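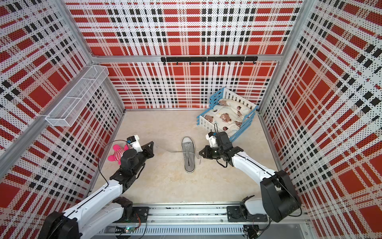

Section 7. When an arm stops in the middle of a job

Sooner or later you'll see code 623 on the screen and one of your two arms will just quit moving. It got me in September, on my second day with the Wanlow two-arm bench, and I did everything wrong, so please read this part before you need it!

Code 623 means the load on a wrist joint stayed too high for too long. On my bench the cause is nearly always one of these: the gripper closed on something that won't give, a clear strip or a bit of film got pulled tight between the two grippers, or a wrist cable snagged on the way around. Clear film is the sneaky one. You can look straight at it and miss it.

CAUTION: A stopped arm is still a powered arm. It's holding its pose and it can start again. Keep your hands off the table until step 3 is done.

1. Press the red stop button. Don't use the pause key on the screen (that's what I did, and the other arm kept right on going).

2. Put one hand under the forearm of the stopped arm, from outside the table edge. Stay clear of the elbow, where there's a nasty pinch point.

3. Turn the main switch off. The arm goes limp and it's heavier than it looks — let it down slowly until it rests on the table.

4. Open the gripper with the release key. If there's film or tape in the fingers, snip it close to the gripper on each side and lift the pieces out. Do not yank. Aliki Stergiou yanked, and we waited two weeks for a new finger from Ulberg.

5. Take your work piece off the table, shoe, box, whatever it is, along with any loose ends of film.

6. Follow each wrist cable with your fingers from the plug back to the forearm. You want a relaxed loop with no kinks. Push the plugs in until they click.

7. Switch on and wait for the green light, then run Home at slow speed with your hand on the stop button.

Note: If the code comes back during Home, switch off again and leave it off for some 73 minutes so the wrist motor can cool. I know that's a long coffee break. Sebastián Riquelme tried to cut it short and got the same code before the arm had even cleared the table.

Note: Please don't raise the load limit in the Brodthorpe menu to make the code go away. The menu will let you — it shouldn't, in my opinion — and the next thing to give is the gear.

If 623 shows up again after the cool-down, write down which arm it was and what it was holding, then go on to Section 8, Checking the wrist gear.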